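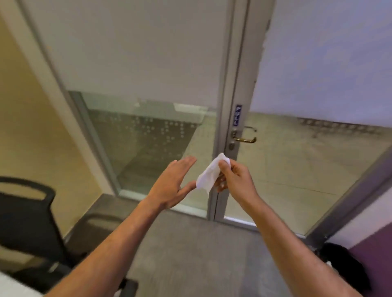

How much first-person video for wiping?
Posted by ojala_bench, 3/24/18

We're teaching our arm Ilora to wipe door hardware by learning from people filmed doing it from head height. I love this method! So far we have 65 clips, all with a tissue in the right hand.

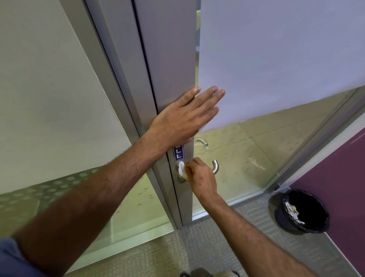 My trouble is the left hand. It often braces the door while the right one works, and Ilora has only one arm. Do I drop that part of the data or keep it?

hornau
Keep it! We trained on 367 clips with both hands labelled and the model got much better at guessing where the wiping hand would go next. Leaving the bracing hand out cost us 15 points of success on handles – a lovely result, and a surprise to all of us.
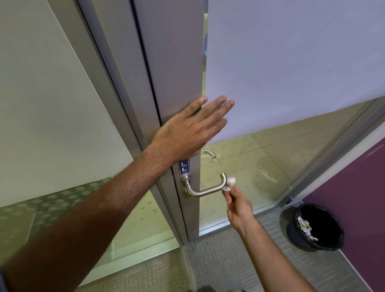
fadari77
I'd go the other way for a single arm. Fix the door with a wedge, film 30 new clips one-handed and fine-tune on those. Mixing the two gave us an arm that waited for help that never came. Try it on locks too, they're harder than levers.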